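From: Farah Goh
To: Dunstan Road Residents list
Subject: Re: Moving out of the basement storage, September

Saodah Ismail wrote:

> Can someone confirm what happens to things left in the
> basement after the end of September? I have 11 cartons
> down there and a bike. Also, is Lamik still doing the
> floor, and who pays if the lockers aren't back by winter?

Saodah, thanks for asking. Several people have written to me with the same questions, so I am answering on the list.

The basement has to be clear by the last day of September. Lamik is doing the floor and Damari is supplying the new lockers. Anything still there goes to Gevow Storage across the river. The building pays for the first month and after that it is $86 a month per unit, billed to you. Gevow will not take paint, propane or car batteries.

Please put your unit number on two sides of every carton. Last time we moved things we had a whole row with the number on top only, and then they got stacked.
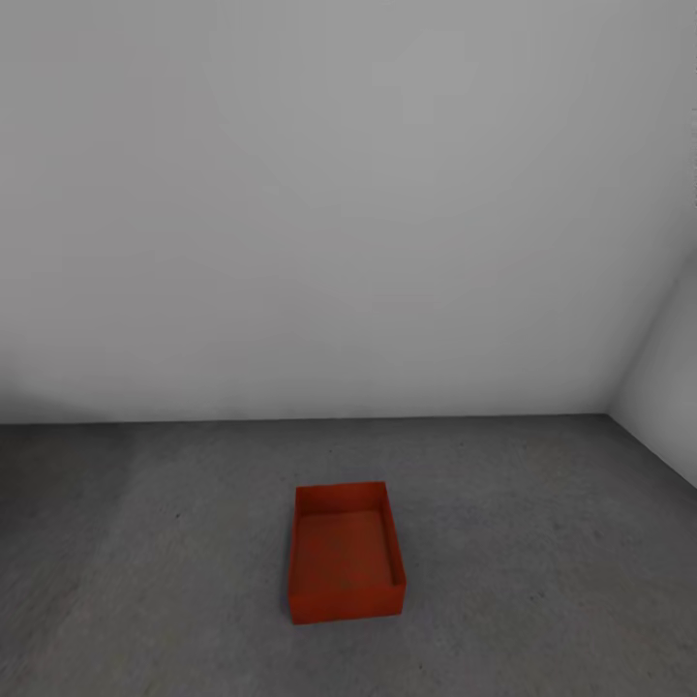

One red box, bare concrete floor.

On who pays: the locker money was in this year's budget and has already been set aside. If Damari is late, the contract takes $300 off their bill for each week, and I will propose that we use that toward the Gevow charges. I can't promise it until the owners have voted.

The locker size has changed a little. The old ones were deeper but you lost the back corner to the pipes. Measure anything long before you plan on keeping it down there. Skis should fit standing up. A full-size
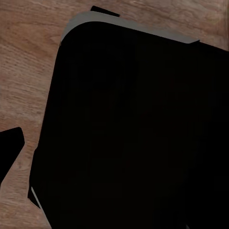
bike will go in with the front wheel off, or you can leave it whole in the bike room, where we are adding hooks. Tell me if you want a hook. Older requests don't carry over.

Keys are the other thing. The current basement key stops working when the floor work starts, and the new one will be handed out at the front desk between 5 and 7 in the evening. Bring the old key with you. Lost keys are charged to the unit. 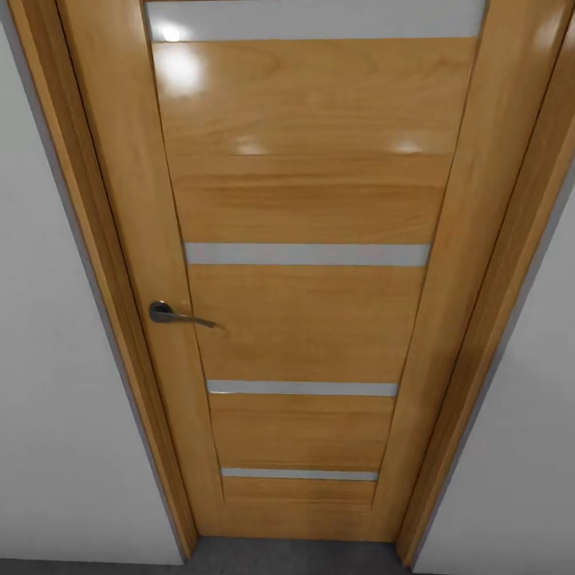
Lamik also quoted for the doors on the ground floor, and I would like opinions before I answer them. Their price is $737 per door, hung and finished. The choice is between painted steel and varnished wood. I lean toward wood in the warm honey-brown shade, with the frame to match, and it looks fine to me next to plain gray walls. Steel would need less upkeep. Reply to me directly on this one and I will post the tally.

Farah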